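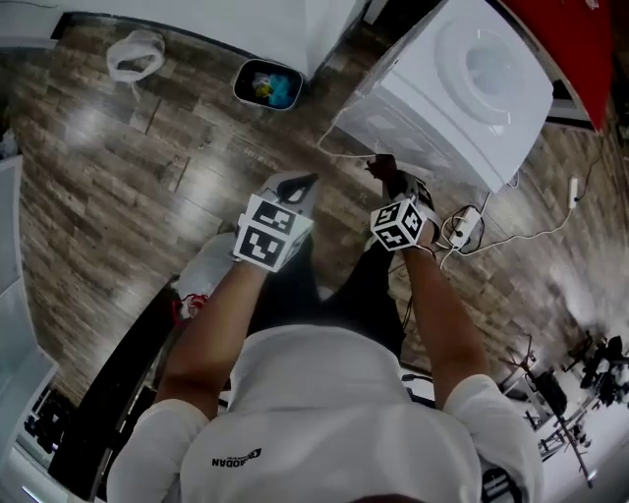
Household Technology and Consumer Claims
Notes for Session 6: Does the washing machine save time?

Read before class: the Bindmont reader, chapter 4. Bring your laundry log even if it is patchy. A patchy log is more use to us than one filled in from memory on the bus.

1. The claim

You have all seen some version of it. The washing machine freed people from a full day of work each week, and the hours went into paid jobs, school or rest. It shows up in talks, in textbooks and on the back of detergent boxes. The first part is hard to argue with. Washing by hand for a household meant hauling water, heating it, scrubbing, wringing and hauling again, and anyone who has done it for a week will tell you what it does to your shoulders.

The second part is where I want you to slow down. Freed hours are easy to assert and awkward to measure. Ask what was measured, in whose house, and what the person did before the machine came. A family that sent its sheets out to a commercial laundry and then bought a machine may have brought work back into the home. In that case the machine added chores for somebody.

2. Standards move

The usual objection, and a good one, is that people wash more when washing gets easier. Shirts that were worn three days are worn once. Towels go in after a single use. The time per load drops and the number of loads climbs. How far one cancels the other depends on the household, and I don't trust any writer who gives you a single figure for a whole country.

There is a weak form of this argument too. Some authors slide from "people wash more" to "people gained nothing." Cleaner clothes are a gain if you wanted cleaner clothes. Whether you wanted them or were sold them is a separate question, which we take up in December with the advertising unit.

3. What counts as laundry time

Most time diaries record the main activity only. Look at what drops out:

Sorting, and checking pockets
Waiting at home for a cycle to end
Hanging, folding, ironing, putting away
Buying detergent
Cleaning the filter, the door seal and the drawer
Dealing with a leak, or with the company that won't come out for a leak

Waiting is the hard one. If you read a book while the machine runs, was that laundry or reading? The Gimalwood diaries in your packet code it as leisure. I think that is too generous. You could not leave the house, and several of the diary keepers say so in the margins. The coders ignored the margins.

4. Reading the Sidik brochure

Page 3 of the packet is a sales brochure. It promises a machine that "gives you back 100 hours a year." Work through these points in writing:

Back compared with what? The brochure never names the older machine or method.
Who is "you"? Check the pictures in the brochure against the text.
Does a shorter cycle save a person's time, or only the machine's?
What is left out of the hours? Use the list in section 3.

Don't write that the figure is a lie. You don't know that. Write what you would need to see before you believed it.

5. Repair and replacement

The Akpalu report argues that newer machines cost households more in upkeep than older ones did. I like the conclusion, and for that reason I went over the method twice. The sample is made up of people who contacted a repair service. Owners whose machines ran without trouble had no reason to be in it. The older machines still in use today are also the ones that lasted; the bad ones were scrapped long ago. The report mentions neither problem. It may still be right, but it has not shown it.

6. For next time

Write two pages on one claim from the packet. State the claim in the author's own words, then say what evidence is offered and what is missing. Personal experience is welcome as a reason to doubt something, less so as proof. Due 11th October, on paper, at the start of class. Late papers lose a grade.

Logs: add a column for who did the task. Several of last week's had a great deal of passive voice in them ("laundry was folded"), and I would like to know by whom.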